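Workshop > Packing and Storage > Cardboard Boxes

Used cardboard boxes: how to open, check, fold and keep them

By Montri Boonyarit

In my house the boxes come faster than they go out. My wife sells dried fruit and tea under the name Chantharasri, from our back room, and I am the one who does the packing. For a long time I bought new boxes for every order, while the used ones from our suppliers were standing in the hallway until I cut them up in a bad mood. Then I started to look at them better. Many of them were good for a second trip, and some for a third. I write down what I learned, for people who also have a hallway full of cardboard.

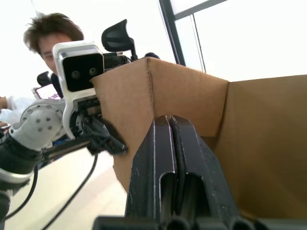
Reading time: 4 minutes

Look at the walls first

A box is strong in its walls and in its corners. The printing and the tape marks don't matter so much. When I take a used box, I look at the corner folds from inside, where two panels meet. The inside surface should be smooth there. If I see the paper layer is split along the fold, the box goes to recycling, even if the outside looks fine.

A fold line in the middle of a wall is another thing. Some boxes have it from the factory, so that they can be packed flat, and this kind is straight and clean from top to bottom. A crease which came from an accident is crooked, and the wall feels soft when you press it with a thumb. I use the first kind for everything. The second kind I use for light things, like empty jars or paper bags.

The upper rim gets frayed quickly if somebody cuts the tape in a hurry. A little fraying is only ugly. Rub it down with the back of a spoon, or trim it with scissors. If the rim is torn deeper than the width of your finger, put one strip of paper tape over it, half inside and half outside.

Smell it also! My father-in-law taught me this one. A box that was in a damp place has a smell like an old cellar, and tea will take this smell in one night. I don't know any way to remove it.

Opening without damage

Most boxes are ruined on the first day, by the person who opens them. I did it too. I was pulling the flaps with my hands until the tape took the brown paper away with it.

Cut the tape along the middle seam, then the two short ends. Keep the blade shallow. I prefer scissors with one blade half open, because with a knife I once cut through 20 packets of hibiscus, all in the top layer. A knife goes deeper than you think it goes.

After this, open the flaps slowly, the long ones first, and fold each one all the way back one time. It makes the hinge soft, and later the flap will stay where you put it. A flap that stands up and comes back in your face is a flap nobody folded back properly.

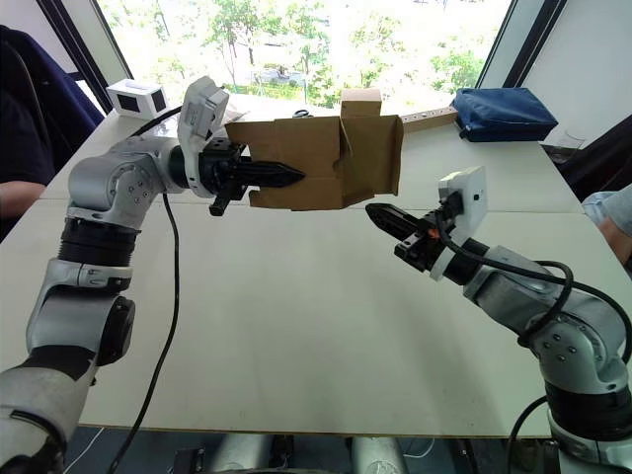
An opened box with creased flaps, and the scissors kept at the far side of the table.

A clear table helps

I work on a big table, and I try to have very few things on it. The box must be able to turn. If there is tape, a cup, a phone and a pile of labels in the middle, you will lift the box over them every time, and one time you will not lift it enough.

Scissors have their place at the back. Near the front edge they fall, and under a box they disappear. I lost mine under cardboard so many times that I bought a second pair, and then I lost both.

A light color table is better than a dark one. You see the small pieces of tape, the staples, and the grains of tea which fell from the last order. Wipe it before each box, because the bottom of a box picks up everything.

Holding the box

Hold an open box by two walls, one hand on each side, and never by the flaps. The flaps will carry an empty box but they tear with a full one. For a wide box I put my hands under the bottom at opposite corners, so the weight goes across.

If you work alone and the box wants to slide, put a damp cloth under it. With a helper, agree who is holding and who is taping. When two people do both jobs, the seam comes out crooked.

Folding flat for storage

To make a box flat:

1. Turn it over and cut the bottom tape the same way as the top.
2. Peel off any loose tape end. What is stuck well can stay.
3. Push two opposite corners toward each other until the walls lie down.
4. Press along the old folds with your forearm. Don't make new folds.

I keep the flat boxes standing, like books, between the wall and a shelf. Lying in a pile they are also fine, but then the one I need is always the lowest one. Write the size on the edge that you can see, with a thick marker. In our shelf there are only four sizes now — small, middle, long, and the one we call Barnport, after the first customer who needed such a big one.

Keep them off the floor. A few strips of wood under them is enough, especially if the floor is concrete. In October, when the rain starts by us, I move the whole row away from the outside wall.

When to let a box go

I don't send anything heavy in a box after its second trip. For glass I take a new box, always. For shoes, towels, toys going to a cousin, or tomatoes for the neighbor, an old box works well for a long time.

Before recycling, take off the plastic tape and the label pockets. Cut the big panels so they fit in the bin with the lid closed. I save one or two clean panels to kneel on when I repair something under the sink, and the narrow pieces I put between the jars as dividers.

Old address labels must be covered or peeled. A parcel of ours once went back to our own supplier, because his label was still on the side. The tea came home after a good rest, and I had to apologize to the customer and pack it again.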